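From: Stodier bench list
Subject: Re: [grippers] thin plastic rims, two-finger types
Date: Saturday, November 23, 2019

> We have the short blunt fingers on both arms and they do fine on blocks
> and boxes. Anything with a thin wall is a different story. Cups tip over
> before the fingers close, and bowls slide away from us across the table.
> Has anyone on the list compared finger shapes on ordinary kitchen stuff?
> I don't mean payload numbers, I mean does it pick up the bowl or not.
> Also curious whether people run these off the stock controller or
> something else.

Oh, I have been waiting for someone to ask this! We've spent most of our bench time since July on exactly this and I have opinions.

Short version: pointed fingers, slow close, and put something with texture under your objects. The long version follows, skip whatever you don't need.

We tried 3 finger sets. The first was the flat parallel pads that came in the Kemaretti kit. Great on anything with two flat sides, hopeless on a curved wall, where you get one narrow line of contact and the bowl turns around it. The second was a soft silicone pair somebody on this list posted drawings for (thank you, they print beautifully). They held curved things very well but they're so fat at the tip that we could hardly get one down inside a tumbler. The third was a tapered pair, and those are what I'd start with if I had to do it all over. You can drop one finger inside the rim and keep the other outside, and it works on a far wider range of sizes than I expected.
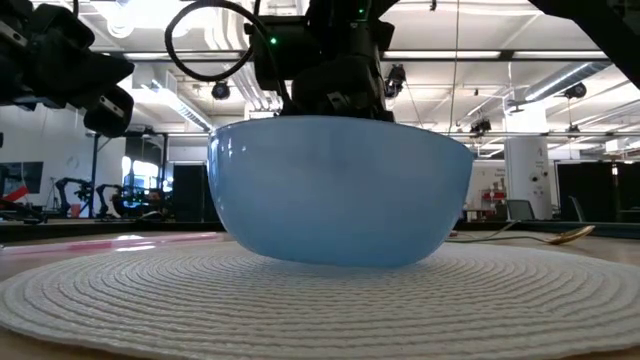
The approach matters more than I thought it would. Coming straight down on the rim is easy to program, but a small height error puts the fingertip on top of the wall and then you're pushing the bowl into the table. We now stop a little high, shift sideways until the inside finger is clearly past the rim, and only then go down the rest of the way. It costs a couple of seconds per pick. I'll happily pay that!

As for your sliding problem, try a woven placemat. I'm serious. On the bare tabletop our bowls wandered off with the first touch of a finger, and on the mat they mostly stay where they are. The one thing to watch is that a ridged weave can leave a narrow-bottomed cup leaning a bit, so we stand the tall stuff on the table itself, next to the mat.

Now the tipping. What helped us most was closing speed. On the Olatska board you can set a slow zone for the last part of the travel, and with that on, the finger that arrives first nudges the cup over to the second one and it stays upright. With the stock controller we could only set one speed for the whole stroke, so either every pick took forever or the cups went down. If yours lets you script the stroke in steps you may be able to fake it, I'd love to hear if that works.

Over the whole run we logged 585 picks. Tapered fingers plus slow zone dropped or tipped 23 of them, and I'd say most of those were spoons. Spoons are awful. A handle lying flat gives you almost nothing to get under, and if you grab the bowl end it rolls in the grip. We've had better luck pinching right where the handle meets the bowl, but I wouldn't call it solved. 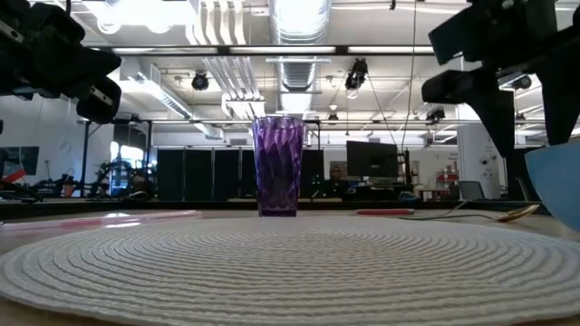 Purple tumbler behind the mat, spoon to the right of it, right gripper at the rim of the blue bowl.

Cameras, because you'll hit this next. See-through plastic is hard on our depth camera. The walls come back full of holes, and with strong overhead lights the glare spots come and go as the arm moves. We gave up on depth for the rim and fit a curve to the edge in the color picture instead – much steadier, and it runs fine on the old desktop. A second view from the side helps a lot with rim height. If you can only afford one more camera, put it there.

Somebody asked me off list if any of this carries over to a Baxter. I haven't had one to try. The finger shape ought to, the controller part I can't say.

Still on my list for this winter: rubber sleeves for the tapered tips (about 6 dollars a bag, so why not), and two-arm picks on the bigger bowls, with one gripper steadying the wall while the other gets its finger inside. If you already have numbers for either one, please post them, even the ugly ones. I can put our finger drawings and the slow zone settings in the list's file area if people want them, just say so and tell me which mounting plate you have.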